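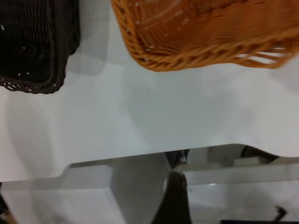 Figure 7.1 Two wicker baskets, one dark brown and one honey-colored, on a white tabletop.

Chapter 7
Baskets, Bins and Other Open Storage

I bought my first wicker basket for a hallway shelf, and it didn't fit. It was half an inch too deep, so it hung over the front for two years and caught every sleeve that went by. I'd measured the shelf, too! What I hadn't measured was the basket, at least not at the bottom edge, where a thick braid can stick out farther than the sides do.

So we start this chapter down at the rim. Take another look at Figure 7.1 and follow the braided edge on either basket. That braid takes a lot of the wear when a basket gets dragged across a table or pulled off a shelf, and it's the first place I check in a secondhand shop. Run your thumb along it. If a strand lifts, keep walking (or get the price down and read Section 7.4, on repairs).

Then there's the weave itself. Hold a basket up to a window and you'll usually see little dots of light coming through, even when the strands are packed tight. Fine for scarves and magazines, not so great for rice or buttons. I line mine with cotton – an old pillowcase does the job – and I wash the liner when I remember to, usually in July.

Color matters more than I used to think. When I helped set up the linen room at the Skestia guesthouse, we had 1,254 pieces to put away and one kind of basket to put them in. Everybody opened the wrong one, all day long. We swapped half of them for a darker color, dark for towels and light for sheets, and the labels we'd printed never got used.

In this chapter you'll learn how to measure a basket properly, how to match it to what goes inside, and how to set up a shelf so that things come back to it after they've been used. You'll need a tape measure, a pencil and one messy shelf of your own. Mine is under the bathroom sink, and we'll get to it in Section 7.2.

7.1 Measuring From the Outside

Start with the widest point of the basket, handles included, and write that number down before you go anywhere near the shelf.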